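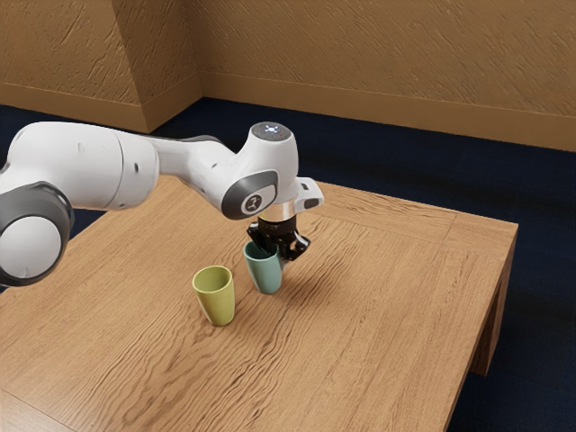

Budget due at noon. Chae-won had the spreadsheet open and no number in the box.

"One arm or 2," said Vasiliki. Coat still on. "Pick."

"I'm picking."

"You've been picking since January."

True. Trilard wanted the order in by the end of the day or the price went up. Clestuver was cheaper but the service contract, God, the service contract. Eight pages, and page six said they could send whoever they liked whenever they liked.

She ran the simulation again. Green cup up, over, down. The other cup just stood there waiting. She had watched it so many times she dreamed in wood grain.

"It's cups," said Vasiliki.

"It's cups now. Then it's the Petridis trays."

"Will it do the trays?"

"In the simulation."

Vasiliki sat down. Bad sign. She never sat.

"What's the gripper?"

"Extra."

"How extra?"

"3,000. And a spare set of fingers, becuase they wear. And the table has to be bolted, and somebody has to come bolt it."

"Training?"

Chae-won scrolled. Training. There was no line for training. She put one in, typed a number, took it out, put it back smaller.

Eleven-twenty. Phone. Bamex, about the floor plan. She let it ring.

"My father bought a press once," said Vasiliki. "Didn't measure the door."

"What happened?"

"He bought a door."

Chae-won looked at the plan. Looked at the door on the plan. Wrote DOOR on her hand in pen.

"One arm," she said. "One arm, 20 days of support, and we ask for the second next year."

"They'll say no next year."

"Then they say no."

She typed it in. The total went red. She moved the spare fingers to office suplies and it went black again.

"I didn't see that," said Vasiliki, and went to find a tape measure.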